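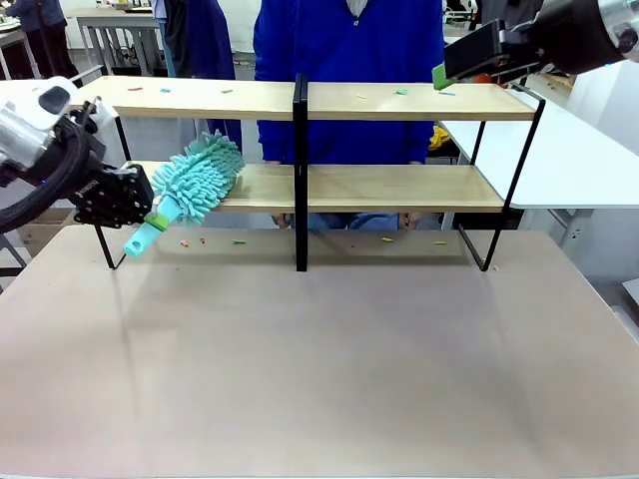

The Safe Account That Wasn't

Banks say their new fraud filters stop scams before the money moves. Customers who lost it anyway have a few questions.

2023-03-14

The call came while Murali Krishnan was waiting for his car to pass inspection. The number on his phone matched the one printed on the back of his debit card. The woman on the line knew his full name, the last four digits of his account and the amount of his most recent grocery purchase. She told him someone was trying to drain his checking account and that he had a few minutes to move the balance somewhere safe.

He moved it. Five transfers, each one just under the limit that would have forced a second approval, went to an account opened in his name by people he has never met. By the time the mechanic came out with his keys, the money was gone.

"I'm an accountant," Krishnan says. "I've sat through the training videos. I've told my own clients not to do what I did."

His bank, a mid-sized regional lender called Grodivness, had spent much of the previous year telling customers that this kind of thing was on its way out. The reason was Plomis, a fraud-scoring service it had bought from an outside vendor and described in mailers as "a guard that never sleeps." Plomis looks at each payment as it is made, compares it with the customer's habits and gives it a score. A high enough score stops the payment. A middling one brings up a warning screen.

Krishnan got the warning screen. He got it five times. It asked whether he was sure he knew the person he was paying, and since the name on the receiving account was his own, he said yes.

What the score measures

Sellers of these systems like to quote detection rates, and the rates are usually very good. They are also hard to check. The Plomis sales brochure claims the product catches "the overwhelming majority of suspicious transfers," a phrase that leaves the vendor to decide what counts as suspicious. A payment that is never flagged and never reported does not show up as a miss. Neither, in many cases, does one that was flagged, waved through by a frightened customer and later denied as a claim.

I asked the vendor how its software treats that last group. A spokesman replied in writing that a transfer where the customer "proceeds after an effective warning" is logged as a successful intervention. I asked him to confirm that I had read that correctly, and he did.

So in the arithmetic behind the brochure, Krishnan's afternoon at the garage seems to count as five wins.

Stundura, a rival product used by several credit unions, does its counting another way, and its numbers look worse for it. The company tallies money lost after a warning as money lost. It also lets member institutions put a hold on first-time transfers to new accounts, up to 18 hours, which gives a person time to hang up, cool off and call a relative. Few of its clients have turned the hold on. A manager at one of them told me that members complained when it was tested, mostly people paying contractors and putting down deposits on apartments. "They want it instant until the day they don't," she said.

She has a point, though it is a convenient one. Instant payment is what the banks have been advertising for years. It is a bit late to blame people for liking it.

Who pays

The question of blame matters because it settles who is out the money. Under federal rules, a customer whose account is raided by a stranger is generally in decent shape, provided the theft is reported promptly. A customer who was tricked into pressing the button is in a much weaker spot. The bank can say that the payment was authorized, and in the narrow sense it was.

Warning screens make that argument easier. Each one is a record, with a time stamp, showing that the customer was told to stop and did not. When Grodivness turned down Krishnan's claim, the letter ran to two paragraphs. The second listed the exact times at which he had tapped "Continue."

The bank declined to discuss his case, citing privacy, even after he signed a form allowing it to. In a general statement it said that it "takes customer protection extremely seriously" and that its reimbursement decisions are made one by one. It would not say how many such claims it received last year or how many it paid.

There is one partial count. Shakya, a small nonprofit that helps people appeal denied fraud claims, went through 375 files from customers of different banks who had been tricked into sending money themselves. In most of them the customer had seen at least one warning. Very few had been phoned by a human being at the bank before the money left. The group is careful to say that its files come from people who were refused and angry enough to seek help, so they can't stand in for everyone. I would add that the group depends on donations and has its own reasons to want the problem to look big. Even so, it has opened its files to outside reviewers. The banks have not.

A better machine, next year

In July, according to a notice on its website, Grodivness will move to a newer version of Plomis. This one is said to notice when a customer is on a phone call while making a transfer, and to watch for hesitation in the way a person types. It may help. A caller who keeps someone on the line is the heart of this kind of scam, and a bank app that can spot a live call has something useful to act on.

What it will do with that knowledge is less clear. The notice mentions "enhanced messaging," and the spokesman agreed that this means a warning screen, with stronger wording and a red border. It will not stop the payment unless the bank chooses that setting. He could not tell me whether any bank has.

Krishnan has appealed twice. The second appeal is still open. He has moved his paycheck to another bank, which also uses a fraud filter, though the branch employee who opened the account did not know whose. He asked her what would happen if he tried to send most of his savings to a brand-new account in the middle of a workday.

She told him he would get a message.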